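Central Walkway: Paving Inspection and Shared-Path Reminder

The Canonham Campus Facilities Office will inspect the concrete paving along the central walkway in April. Joints between slabs, curb edges and any surface cracks will be recorded under work order 2927.

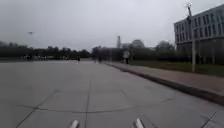 The inspection has been assigned to Bivex and is expected to take 10 working days. The walkway will remain open throughout, although short sections may be closed for up to 30 minutes at a time.

Pedestrians and cyclists are asked to observe the painted markings and to keep the curbs free of parked bicycles while work is under way.

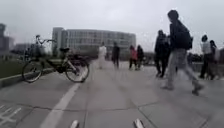 Pedestrians and a parked bicycle on the central walkway.

Bicycles may be left at the Lanz Hall racks, where 182 spaces are available. Those left within a closed section will be moved to the same racks.

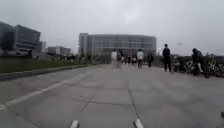

Departments expecting deliveries during the inspection period should notify the Facilities Office in advance. Uneven slabs or damaged curbs may be reported at the front desk in Lanz Hall.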